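28 Jul 2025
By the Tramville newsletter desk

Hand-held gripper kit: first look at Pallia

Bekov has opened orders for Pallia, a set of hand-held grippers for teams that need a record of how ordinary kitchen jobs are done. A person works the grippers by hand, and a camera on each one films the job from close up. The footage can then be used to train a robot arm. We tried a set at a kitchen counter, mostly on small clearing-up jobs. 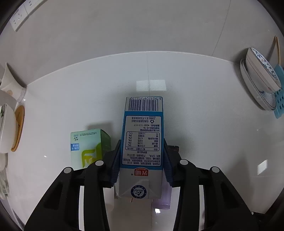
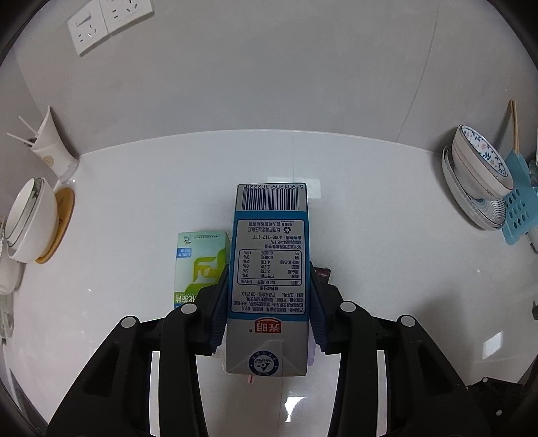
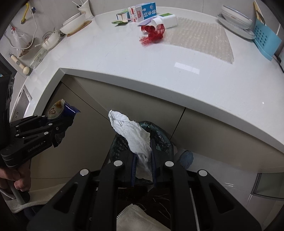 Gripper at a kitchen counter: milk carton (first and second), tissue over the bin (third).

The pads are the part we would point buyers to. They are ribbed, dark blue and easy to wipe down. A milk carton has flat sides and suits them well. A crumpled tissue asks for a lighter squeeze, and new users should allow a morning to get the feel of it before they start keeping files.

The handles are comfortable enough for short spells. We found our wrists tired after 26 minutes without a break, so plan the work in short runs. Using one in each hand takes more practice than using one alone, mainly because you have to remember what both are holding.

Files come off by cable. Our test came to 701 clips, and copying them over was slow. Bekov says a faster reader has been in the works since March, but it is not in the box yet. The manual is clear on charging and thin on cleaning.

Zacharias is handling hire and repairs. The shortest hire is 4 weeks, with spare pads included. Anyone who wants to buy outright should quote order code 3324 when asking for a price.

Contact the newsletter desk | © 2025 Tramville | Back to top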